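Home and Desk Help: Storage
Posted in November, 10.40 a.m., by mornport_shelver
Print this page | E-mail this page

Plastic bins going out of shape on a utility shelf

I have a run of narrow white bins in a cupboard over the boiler. Two of them now bow outwards along the long sides and no longer slide past each other. They hold cables, phone cases and chargers, nothing heavy. Is this heat or load, and can the sides be straightened?
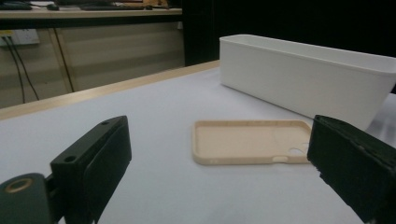
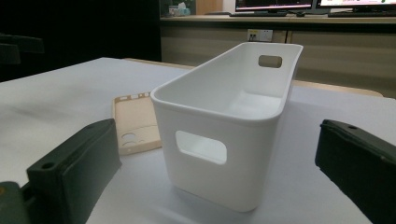
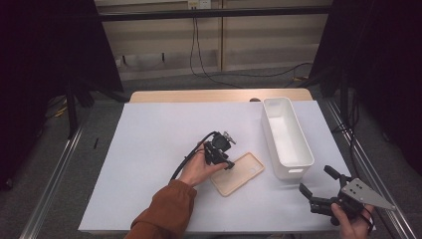 The shelf is 996 mm wide and takes 5 bins side by side, which left a small gap at each end when they were new. The cupboard reaches 50 degrees when the boiler runs for a long spell. The bowed ones are the two nearest the flue.

hudon_k
Heat and load together. Most household bins are polypropylene, which doesn't melt anywhere near 50 degrees but does creep. A light sideways push from packed cable, kept up for months at that temperature, will set the wall in its new shape. Check the base for a 5 in a triangle, the mark for polypropylene. To straighten, empty the bin, fill it with hot tap water, clamp a batten along each long side and leave it until cold. Expect to recover part of the bow. Wear gloves.

Farah
just buy new ones, they cost next to nothing

vundholm_stores
The hot water method works on thin walls only. On thicker ones I got no change after two tries. Move the bins to the end away from the flue and coil the cables flat so they don't press on the sides. Also measure the shelf at the back as well as the front. Mine was narrower at the back and was squeezing the end bins.

Page views: 1672
Print this page | E-mail this page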